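Workshop Notebook, Vestbridge Bindery and Paper Repair
Entry date: 2021-05-05
Entered by: Tapio Koskela
Subject: Paste trials and rebacking of the Sulberg parish ledgers

Work resumed on the second batch of ledgers received from Sulberg. The batch consists of 21 volumes, all quarter leather over boards, and all with the spine leather in poor condition. Volume 70 in the parish numbering was taken first, as the archive has asked for its early return. It holds 3,803 entries according to the slip tucked inside the front board. The slip has been placed in a paper envelope and will travel with the volume.

The spine leather was lifted dry with a thin spatula. It came away in four pieces, the largest being the title panel, which is to be kept and laid back over the new leather. The old glue below was dark and brittle. A poultice of thick wheat paste was applied in short sections, left for ten minutes and scraped off with a bone folder. The sewing is sound except at the last two gatherings, where the thread has parted at the tail kettle stitch. These were secured with 18/3 linen thread before the spine was lined.

Three pastes were made up for comparison. Paste A is the usual wheat starch, one part to five of water, cooked for 30 minutes and sieved twice. Paste B is the same starch at one part to four. Paste C uses the Arai rice starch left over from December. Each was brushed on to strips of the 12 gram tissue and put down on offcuts of the same calf that is intended for the ledgers. The strips were pressed between blotters overnight under the small weights.
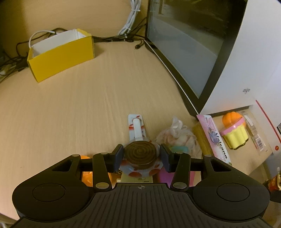 Paste A gave the flattest strips, though two of them could be peeled at the corner with a fingernail. Paste B held well on every strip but left a slight cockle along the grain. Paste C was pleasant to brush and dried very clear. It did not hold on the flesh side of the leather and should be kept for tissue repairs to text leaves only. It is proposed to use Paste B for the leather and Paste A for the first lining. Colleagues who disagree are asked to write in the margin of this page and to initial the remark.

Leather: the calf from Vurkar has been pared to 0.7 mm at the turn-ins and left fuller across the back. The skin is uneven towards the belly and should not be cut closer than a hand's width from that edge. One piece was spoiled in paring when the blade caught on a vein mark. The remainder is enough for six volumes. A further skin has been requested in the same brown; the order reference is 2158 and the supplier has been asked to match by sample and not by name of shade.

Colour tests on the pared calf were made with the spirit dye, diluted one to eight and one to twelve. The weaker solution needed three coats and gave the better match to the old title panel. The stronger one went patchy at the second coat. Test pieces are filed in the back pocket of this notebook, marked in pencil on the flesh side.

Outstanding for volume 70: second lining, new leather, title panel to be laid down, corners to be consolidated. The left board has a split at the head which will need paste worked in with a fine brush before covering. The nipping press is still closing out of true on the right and has been packed with a sheet of card until it can be adjusted. Please do not remove the card.

Next volume to be taken down: 64, loose boards, text block detached.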